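Socks keep getting left behind in my front loader – is something wrong with it?

Posted by laundrylou in Laundry & Appliances

Hi all! We moved from Orozco to Prarstead in September and the new place came with a front loader, after a whole life of top loaders for me. I mostly like it (it's so quiet!) but I keep leaving stuff in the drum. I pull everything out into the basket, shut the door, walk off, and the next load comes out with one sad sock or washcloth that's been through twice. Last week it was a black sock in with my white towels, and now I have three grayish towels.

My other question is the rubber ring around the opening. Things get tucked down in there and I'm a little scared of yanking on it. Can I pull it back with my fingers or will I wreck the seal? And do you leave your door open between loads? My mother always said shut it, but she had a Bestex top loader from before I was born.

Soledad Carrillo

Nothing wrong with your machine, mine does this all the time. Small stuff sticks to the steel when it spins, usually way in the back or up at the top where you don't look. What I do is put the basket on the floor right under the door, pull out the big things first, then spin the drum around by hand one full turn. Whatever is stuck up top drops down or at least comes past where you can see it. 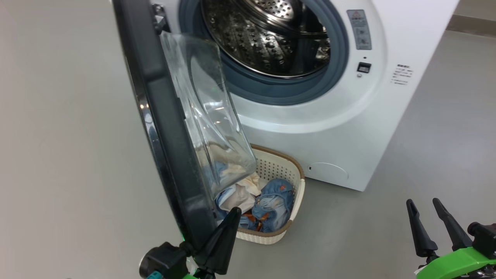 Dark things are the worst for this, they just look like a shadow in there. I keep a little flashlight on the shelf with the detergent and it has saved me more than once – my husband's navy sock nearly went in with the sheets again on our last big wash day, which is 6 loads at our house, so I do get sloppy by the end.

The rubber is tougher than you think. Peel the lip back gently and run a finger all the way around the fold. I find hair ties, coins, and once a whole baby mitten. Then wipe it with an old rag and leave the door open a while so it can air out. If you have little kids or a cat, check inside before you close it, please!

birnthorpe_dad

mesh bag for socks. done

Pat from Birnthorpe

I agree with Soledad on the door. I shut mine for one whole summer and the smell was awful, and it took me roughly a month of wiping to get rid of it. As for your towels, try washing them again by themselves before you give up on them. Mine came back pretty well after a sock accident, except for one that's now the dog's.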